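What the Grain Records
Checks, knots and finish in reclaimed softwood and hardwood boards

By Lavanya Kulkarni

A board sold as reclaimed has usually dried far past the point at which fresh lumber is considered ready for use. It has also dried unevenly. The exposed face lost moisture faster than the core, the ends lost it faster than either, and each cycle of damp and dry seasons left the wood a little more divided along its weakest lines. Most of what buyers call character is the result of that process.

The mechanism is simple. Wood shrinks very little along its length, more in the direction of the rays, and most of all along the growth rings. A round section of trunk therefore cannot shrink without stress. When the stress exceeds the strength of the wood across the grain, the fibers separate. A separation that begins at the surface and stays shallow is a check. One that passes through from face to face is a split. The distinction matters to anyone who intends to put weight on the piece, and it cannot always be made from one side.

Earlywood and latewood add a second pattern. The pale wood laid down in spring is soft and has thin cell walls. The darker wood laid down later is dense. Weather, foot traffic and wire brushing all remove the soft bands first, and the dense bands remain as ridges. Once the ridges are present, a film finish will not level them unless it is built up in many coats or poured. Applied thinly, it pools in the grooves and leaves the ridge tops nearly bare, and the ridge tops are where wear begins again.

Knots are a separate problem. A knot is the base of a branch, enclosed by the trunk as it grew. Its grain runs nearly at right angles to the face of the board, so it shrinks in a different direction from the wood that surrounds it. A live branch leaves an intergrown knot, bound to the surrounding fibers, and this will commonly crack across its own center as it dries. A dead branch leaves an encased knot with a ring of bark around it, and this may loosen and fall out. The grain on either side bends to pass the knot, and the slope of that bend reduces the bending strength of the board at that point. 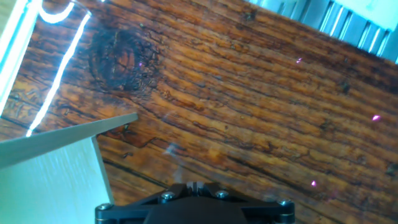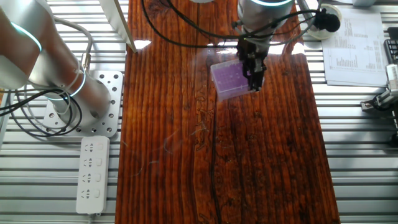 Dark grain and cracks under a glossy surface.

Ghassan Salameh would leave most checks alone. He told me that a filled check is a check with a foreign body in it, and that the wood will go on moving whether or not the gap has been closed. In his view a rigid filler placed during the dry months acts as a wedge when the board takes up moisture again, and the new crack opens beside the old one, in sound wood. He makes an exception for tabletops used with food, where an open crack cannot be kept clean, and there he accepts the wedge as the lesser fault.

The yard at Losotham takes the opposite position. Boards that arrive there are stored under cover, restacked with spacers, and filled with a slow-curing epoxy once their moisture content is stable. The reasoning is that movement after that point will be small if the board stays indoors, and that a sealed crack takes up less finish. Both positions are defensible. They differ mainly in what they assume about the room where the board will end up.

Moisture content is the number to ask for. A reading of 7 percent suits a heated house in a dry climate. Boards pulled from an unheated barn will read well above that and should not be planed, glued or finished on arrival. A pin meter is adequate for the purpose, provided the pins are driven along the grain and the reading is corrected for species and temperature. Surface readings alone are misleading on thick stock. For anything 2 inches or thicker, insulated pins driven toward the core give a more useful figure.

Finish selection follows from the surface. Penetrating oils suit a ridged face and can be renewed without stripping. They give limited protection against standing water. Varnish gives more, but it is brittle by comparison, and where it bridges a crack it will break along the crack line. On boards with many fine checks, a long-oil varnish thinned by 50 percent for the first coat will run into the openings before it sets. Later coats can go on at full strength. Scuffing between coats with 300-grit paper or the nearest available grade is sufficient, and the pressure should be light enough that the ridge tops are not cut through.

Color should be judged after the first coat and under the light in which the board will be used. Any finish that wets the fibers deepens amber and red tones and turns the grooves darker still. An oil-based varnish will yellow further with age. Stain is seldom needed on old wood, and on a knot it often has little effect.

A board that has been finished on one face must be finished on the other. The number of coats should match. The underside can be left rough.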